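Semaan Hall Clothing Swap Finds New Homes for 1,399 Pieces

June 28, 2018

If you drove past Semaan Hall over the weekend and wondered why the parking lot was full before breakfast, the answer is shirts. Shirts, and winter coats, and bathrobes, and a whole table of baby things that was picked clean before most of us had finished our coffee.

The summer clothing swap has been running for a good many years now, but it has never been this big. By closing time 1,399 pieces had gone out the door with new owners, and 255 households had signed the book at the entrance (a few of them twice, bless them, after going home for another bag). Admission was free as always, and the bake table did a very nice trade on the side, with the lemon bars gone by ten.

Alasdair Yule, who has organized the swap from the start, was still folding sweaters when we caught up with him late in the afternoon.

"I told everyone we'd be lucky to fill 40 feet of rail," he said. "Then people kept coming up the steps with their arms full, and we had to go and borrow more from the church hall in Hirnow. I haven't sat down since seven, and I don't mind one bit."

The borrowed rails went along the back wall and were given over to coats and dresses, which left the long tables free for sweaters, jeans and children's clothes. Shoes had the stage to themselves this year, lined up in pairs by size, and that worked so much better than the old heap that it is sure to be done again.
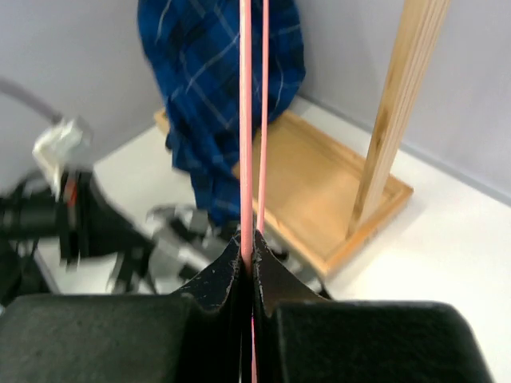 Plaid has always done well at the swap, and it gets talked over at the tables more than anything else, by people who had a shirt like it in high school or whose father wore one every fall. Blue is the color they ask for first, and the deep royal and navy kind, with dark checks and thin pale lines running across, is just the sort of cloth that starts those conversations.

Anything left at the end of the day was bagged up and taken to the Utano Street thrift shop, which can still use hangers if you have spares at home. A smaller swap for coats, hats and gloves is planned for November, again at Semaan Hall, and the first 50 people through the door will get a free cup of soup. Clean donations can be dropped at the side entrance any morning before noon.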